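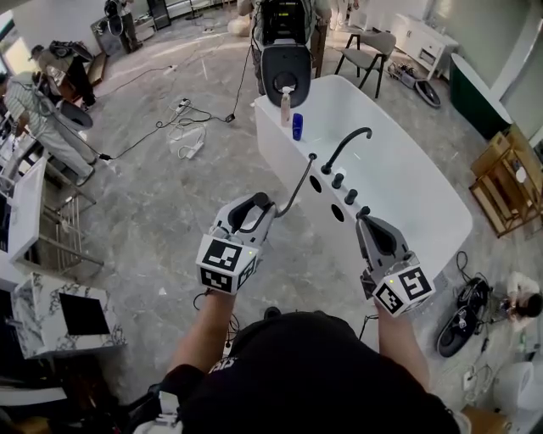 Visits > Trade and Industry > Skovix Bathware Open Day

The Regional Housing Association attended the spring open day at the Skovix works in Lis in April. The purpose of the visit was to review products suitable for the refurbishment of 97 apartments in the Sultari district, where most bathrooms have not been updated since the buildings were completed. Members were received at 9:30 a.m. and divided into 2 groups, one beginning in the molding hall and the other in the display area. Freestanding tubs took up much of the discussion in the display area. A large white model with a glossy shell, with its controls at the tub and a thin black hose running to a fitting on the rim, drew questions about cleaning access and about the clearance needed between the tub and the wall. Staff advised that tubs of this type be planned early, before floor drains are set.

The molding hall produces around 600 shells per month. Sheets are heated, drawn over a form and left to cool before the underside is reinforced. Trimming is done in a separate room with its own air extraction, and visitors were asked to remain behind the yellow line while the saws were running. The association noted that offcuts are sorted by color and returned to the sheet supplier.

After a short break, both groups met in the testing room. Shells are filled and drained 300 times before a new model is approved for sale - a process that takes several weeks. Records for each model are kept on paper as well as on the company network, and members were invited to read them.

The afternoon session dealt with delivery and installation. Several members raised the matter of older buildings with narrow stairwells, a serious concern in Sultari, where only part of the housing has elevators. Skovix confirmed that its built-in range can be carried by two persons and that site surveys are offered before an order is placed. The larger freestanding models were considered unsuitable for the upper floors.

A presentation on the Potent range of low-flow faucets closed the program. Price lists were not available on the day and will be sent to members separately. Comments on the Sultari specification should reach the association office before the next planning meeting. Members who require a copy of the installation guide may request one from the same office.

Related items
Visit to the Lis tile works
Sultari refurbishment: questions from residents
Ventilation in bathrooms without windows
Open days and fairs: how to register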